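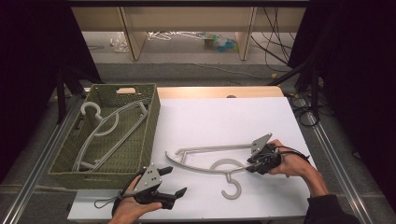 3.2 Pre-season win totals and how fans read them

Over/under lines on season wins are the simplest forecast a supporter ever sees, and we use them throughout as our baseline. One number, two sides, no margin of victory to worry about. The survey ran in July, before the first round of fixtures, with supporters of two clubs in the same league, Grendham and Moriarty. Each respondent gave a predicted win total for their own club and for the other one, then a side (over or under) on the published line. Items were kept short. Closed answers only, apart from one box at the end. 

Figure 3. Two hand-held grippers in use at a white tabletop, with a clothes hanger.

We had 2,000 usable responses after cleaning. Duplicates went first, then anyone who had ticked both clubs as their own, then anyone who put a win total higher than the number of fixtures. The last group was bigger than we had expected and we did wonder wether the question was badly worded. It may have been. The wording is in the appendix and we would change it next time.

Lines were taken from Fokivar on the morning the survey opened and frozen. Later movement is ignored. This matters for Grendham, whose line shifted after a late signing — people who answered in the second week may have known about him, and the number in front of them did not. We ran everything again with first-week answers only. Same pattern, wider intervals.

3.3 Results

Supporters were optimistic about their own club. No suprise, and in line with most of the earlier work on wishful forecasting. Of those backing their own side, 56 per cent took the over, against a clear minority when judging the rival. The gap was larger among Moriarty supporters, who had come off a very poor season, which runs against the simple idea that people just carry last year forward. A run of 7 straight defeats in the spring did not seem to dampen anything. If anything the reverse, though we would not lean on that with only two clubs.

Season ticket holders were a little closer to the line than other supporters. Age made no difference that we could find. Length of support did, weakly: those who had followed the club for 8 years or more gave lower totals for it, and were also less spread out. Whether long memory makes people careful, or whether careful people are the ones who stick around, we can't say from a single survey.

The free-text box was coded by hand using the Hando scheme. Most comments were on injuries, the manager or the fixture list, in that order. Hardly any mentioned the line itself. Several respondents treated the over as a show of loyalty and said so plainly, e.g. "can't bet against them can I". We kept these answers in. Dropping them lowers the own-club figure slightly and leaves the gap between the clubs where it was.

Two limits. First, no money was at stake, so taking the over cost nothing. Second, both clubs play in the same division and meet twice, so a win for one is sometimes a loss for the other and the two totals are not fully independant. The correction in 3.4 deals with the second point only.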